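Home News Health Regions Archive Search

Reading time: 4 minutes

Escobedo vaccination campaign

The Escobedo vaccination campaign was a public health program carried out in the municipality of Escobedo and in the villages that depend on it. It was directed by the physician Natalia Espinoza and had the purpose of protecting the adult population against seasonal influenza before the cold months. The campaign is known mostly for its mobile stations, which reached places without a permanent clinic, and for the political discussion that it caused between the town government and the opposition.

Background

Before the campaign, the residents of Escobedo received the influenza vaccine only at the central health post. The post opened in the morning and closed at 1 p.m., so people who worked in the fields or in the packing plants had difficulty to arrive in time. In the villages on the north side of the valley the situation was worse, as the bus made the trip only on Friday.

The previous winter had been hard for the region. The health post had 12 beds, and during several weeks all of them were occupied. Patients with serious symptoms were sent to the hospital in Britcombe, a journey which takes more than two hours on the mountain road. After this experience the mayor, Evaristo Arriaga, asked the health office to prepare a plan for the following season.

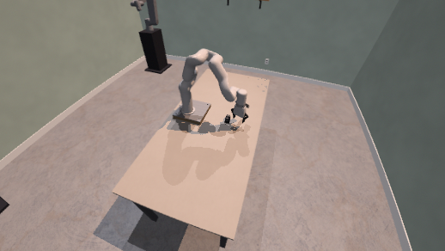 Credit: Plukis / press archive

Organization

The plan was written by Espinoza together with the nurse Sarahí Mendoza, who had worked before in rural vaccination. It divided the municipality into 13 zones. Every zone was assigned to a team formed by two nurses, a driver and a person in charge of the register. The vaccines were stored in the central post and left every morning in portable coolers.

The teams used schools, parish halls and in one case the covered part of a market. People over 60 were invited first, followed by pregnant women and persons with chronic diseases of the lungs or the heart. After the second week, the campaign was opened to all adults.

The register was kept on paper during the day and was copied in the evening to a database called Aris. In the beginning there were delays with this work - some names were written twice, and others were missing the date of the dose - and Mendoza ordered that each list be checked by a second person.

Development

The first stations were opened in August. The attendance in the town center was high from the first day, while in the villages it grew slowly. According to the report of the health office, the main reason was that the notices had been published only on the internet. The teams then began to announce their visits by local radio and with a loudspeaker on the car.

In total, 1,013 people were vaccinated in the villages, most of whom had not received any influenza vaccine in the year before. The report does not give a separate number for the town center, because a part of the doses there was administered by private pharmacies.

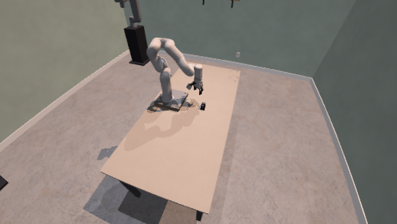

In the last week the supply of syringes was interrupted and three stations had to close for two days. A new shipment was received from Britcombe, and the closed stations worked with longer hours until the end of the campaign.

Political debate

The campaign was criticized by the opposition councilor Teodoro Villaseñor, who did not object to the vaccination but to the way it was paid. The money had been taken from the budget for road repair, and Villaseñor argued that the council should have voted on this change. Arriaga answered that the municipal rules permitted the transfer in case of a health risk. The matter was discussed in two sessions and the transfer was finally approved afterwards, with a small majority.

Another discussion was about the hours of the health post. A group of plant workers asked that it remain open in the evening also outside the campaign. The council accepted this for two evenings of the week.

Later evaluation

The epidemiologist Nomvula Potgieter reviewed the results at the request of the health office. Her review considered the mobile stations useful and recommended to keep them. It was more careful about the effect on hospital transfers. These were fewer than in the previous winter, but the influenza season was also milder in the neighboring municipalities, which had no similar program.

Potgieter also recommended that the register be made digital from the start. The health office adopted this for the next season and reduced the number of zones, joining those which shared the same road.

See also: Rural health posts; Seasonal influenza; Municipal budgets

This site uses cookies to improve your visit. By continuing to read you accept our cookie policy. Accept / Settings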